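Ticket 169
Subject: Nestness bookings not syncing to front desk calendar
Site: Jalesness branch
Opened by: Sachiko Amano
Assigned to: Noboru Kuroda
Priority: Normal
Status: Resolved, monitoring

Original report

Bookings made through the Nestness page are missing from the calendar on the front desk computer. Customers get the confirmation email, and the booking shows up if I log in on my phone, but the desk calendar stops at yesterday afternoon. We double-booked the large meeting room this morning because of it. I've restarted the computer twice and signed out and back in. Same result. — Sachiko

9:10 am — Noboru

Thanks, Sachiko. Please take walk-in bookings on paper or on your phone for now so the desk calendar doesn't get further out of step. Could you send me the version number from the Help menu and tell me whether there's a coloured bar along the bottom of the calendar window?

9:25 am — Sachiko

Version is 12. The bar is grey and says "Last synchronised" with yesterday's date. No error.

9:50 am — Noboru

Grey means the program thinks it is idle, so it isn't even trying. Checked from my end:

Nestness account is active and paid up.
Bookings are all present on the server. Nothing has been lost.
The phone app pulls the full list.
The desk computer last made a request yesterday at 3:40 pm.

I logged in remotely and pressed Sync Now. The wheel turned for a few seconds and the bar went back to grey. The log has the same line over and over:

sync skipped: calendar "Aoki" returned 400

Aoki is the name of the small meeting room. The other rooms come after it in the list, so they never get a turn.

10:30 am — Noboru

Opened the Aoki calendar on the server. There is a repeating booking, added yesterday at 3:35 pm, with an end date earlier than its start date. The web form should have refused it. The phone app ignores the bad entry and carries on. The desktop program doesn't.

Sachiko, do you recognise a repeating booking under the name Drustura?

10:40 am — Sachiko

Yes, that's the choir. They have the small room for sectionals through November. I moved their finish date for them over the phone and may have picked the wrong year. Please don't delete it, they've paid.

10:55 am — Noboru

No need to delete it. Steps taken:

1. Exported the Aoki calendar and saved a copy in the ticket folder.

2. Corrected the end date on the Drustura booking. Sachiko confirmed the right one by phone.

3. Closed the desktop program and cleared its local cache. This removes only the copy on the desk computer.

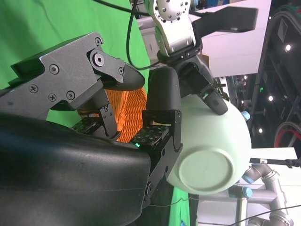 4. Reopened the program and signed in again. The first sync was slow, as it had to fetch 40 weeks of bookings for every room. The bar went green at 11:20 am.

5. Made a test booking from the web page. It appeared on the desk calendar in under a minute. Test booking cancelled.

11:45 am — Sachiko

Everything looks right at the desk. I've entered this morning's paper bookings and rung the group we double-booked. They're happy to take the afternoon.

2:15 pm — Noboru

Reported the date problem to the vendor and attached the log. Until they fix it, check the year when changing the end of a repeating booking. If the bar goes grey again, look for "returned 400" under Help, Show Log, and send me the room name.

Leaving this open until the end of the month, then closing if there's no repeat.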